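Flat Fronts: A Survey of Seams in Shared Storage
Term project, interim report, 26 Oct 2026

Our group set out in March to learn why flat panels, set edge to edge, never stay as neat as the catalog promises. We had a budget of 1000 and a great deal of confidence – the budget lasted longer.

We looked at 6 units, all from the Grulus range, and gave each a page in the log. The broad faces hold up well. They wipe clean and show almost nothing, which made for dull afternoons. The trouble is at the seams, where two edges meet and everybody's bags, keys and chair backs seem to find them. Didar's touch-up wax hid small marks for a week. Hustex filler hid them longer, in a color we can only call optimistic.

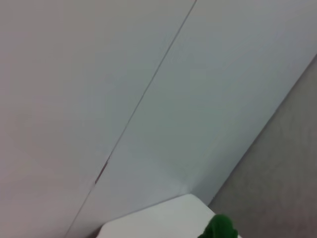 Where should a repair start on a marked seam?
At the damaged edge itself, cleaned and dried first, with the filler kept off both faces.

We still owe the log 3 pages on hinges.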